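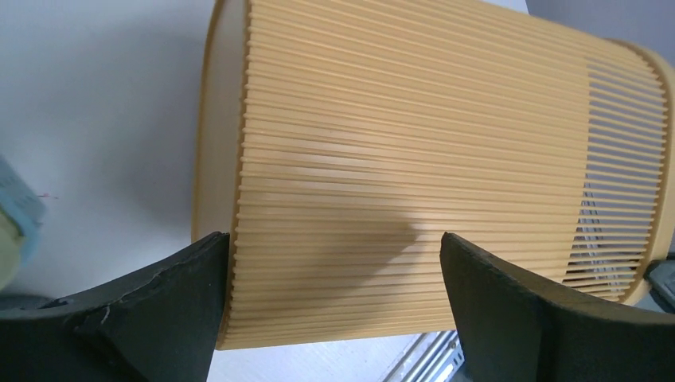 Ribs all the way along, with the more open slats towards one end.

I've been putting off sorting out the bins for most of the winter. In March I finally gave in and did the small room, which meant emptying the plastic one with the ridges and deciding whether it was worth keeping.

It was in the house when we moved in. Nusrat wanted to replace it with a pedal bin from Holub, but that costs 565 crowns and I don't like pedals. I've kept this one on the grounds that it weighs next to nothing and has no lid to go wrong.

The trouble with ribs is dust. It settles in the grooves and a cloth goes straight over the top of it. I've tried a few things now and the best is an old toothbrush with washing-up liquid, worked along each groove and not across. The slots need doing from both sides. After that I rinse it under the shower and leave it on its side on a towel, turning it once. If you stand it upright the water sits in the bottom until the next day.

I don't bother with bleach. Juraj swears by it, but he also had a bin go patchy on him.

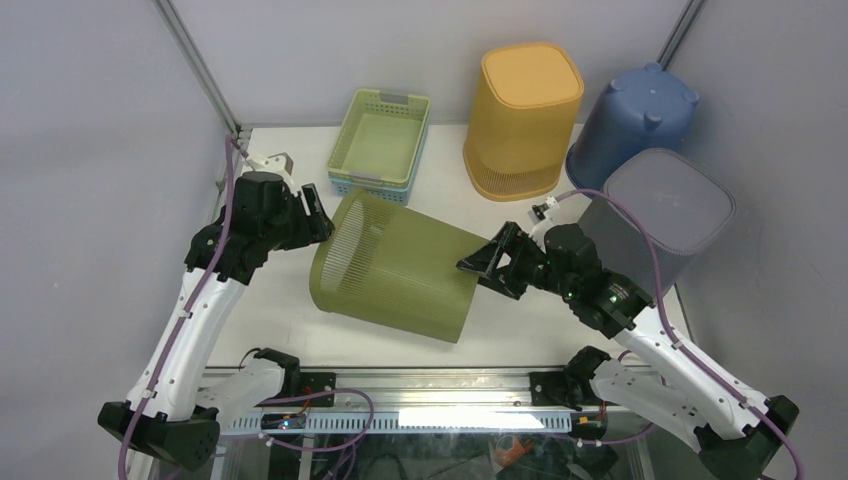
On its side on the white table, wide end to the left.

The wide end is the part I'd look at if you're buying something similar. Bags slip down inside if the rim gives too much, and I've had to knot the corner of every bag to make it hold. A 100-pack of the cheap liners lasts us ages, though they are a bit short for it — you get perhaps a hand's width folded over the top. The longer ones Kristýna buys fit better but they tear.

So it's staying. I've moved it from under the desk to beside the door, where people might use it. The 2 paper bags that had been standing in for it have gone out with the recycling.

Next is the cupboard in the hall, and I'm not looking forward to that one.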